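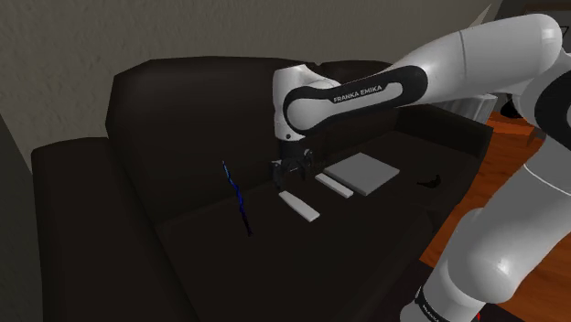 Plurnuslow transitional council: frequently asked questions

Who governs Plurnuslow at present?
A transitional council of nine members, chaired by Gitau Magesa. It took over the powers of the former island assembly when that body was dissolved in February.

How long will the council sit?
Until an elected assembly is sworn in. The transition order sets a limit of 44 weeks, which the council cannot extend by its own vote.

Are existing laws still in force?
Yes, apart from the articles suspended by the order. Courts in Padcombe and Barbosa sit as normal. 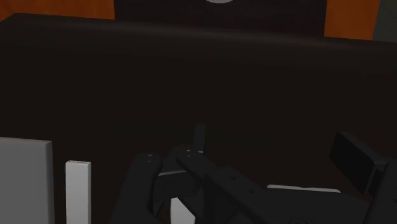 Page last changed: February, 16:20

Is there a curfew?
Only in the port district of Barbosa, from 22:00 to 05:00. Medical staff and ferry crews are exempt – they must carry a work pass.

Who can stand for the new assembly?
Any registered voter with the signatures of 100 others from the same district. Council members are barred from standing.

Who runs the election?
The electoral office, under Cleiton Prado. The roll for Padcombe currently holds 1462 names and remains open.

Where can I read the transition order?
Printed copies are held at the registry in Padcombe. Ask at the counter for the consolidated text.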